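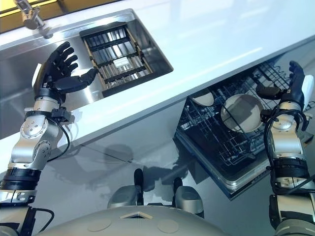 Giorgia Sorrentino had been modeling for six years before she told anyone at her agency that she grew up above a bakery. The subject came up during a fitting for Willeo, the knitwear label whose fall campaign she now leads, when a stylist asked why she was always the first to arrive.

"My father started the ovens at three," she said. "A call time of six was a late morning in our house."

Sorrentino spoke with this publication on Jul 1, 2019, shortly after returning from the Willeo shoot in Illeck. The campaign was photographed over four days by Vilmos Oláh, with styling by Orsolya Kozma. According to the label, 163 candidates were seen before the role was offered to her in January.

She was initially reluctant to accept. The contract required her to cut her hair, which she had worn long since childhood, and to put aside a small acting part already under discussion. "I asked for a weekend to think," she said. "My mother told me that hair grows and that I should stop calling her during dinner."

Her manager, Begoñe Paredes, supported the decision but asked that the acting work be postponed and kept open. The part, in the television drama Onyeka, has since been confirmed. Sorrentino will appear in two episodes as a court translator – a role with few lines and a great deal of listening. 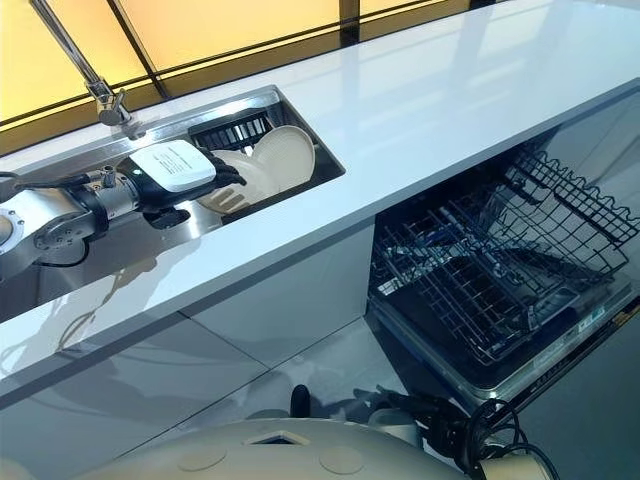 A stainless steel sink and chrome faucet at a white countertop.

Asked about the attention given to her appearance, Sorrentino was measured. She reads very little of what is published about her and leaves her public accounts to Paredes's office. "People are kind, mostly," she said. "I would like them to know I can also work."

Kozma, who has dressed her for three seasons, described her as punctual and direct. "If a shoe does not fit, she says so before the picture is taken," Kozma said. "I value that."

Sorrentino turns 30 next year and intends to mark the occasion at home, above the bakery, where her brother now runs the ovens. Filming on her episodes of Onyeka begins after the Willeo campaign is released.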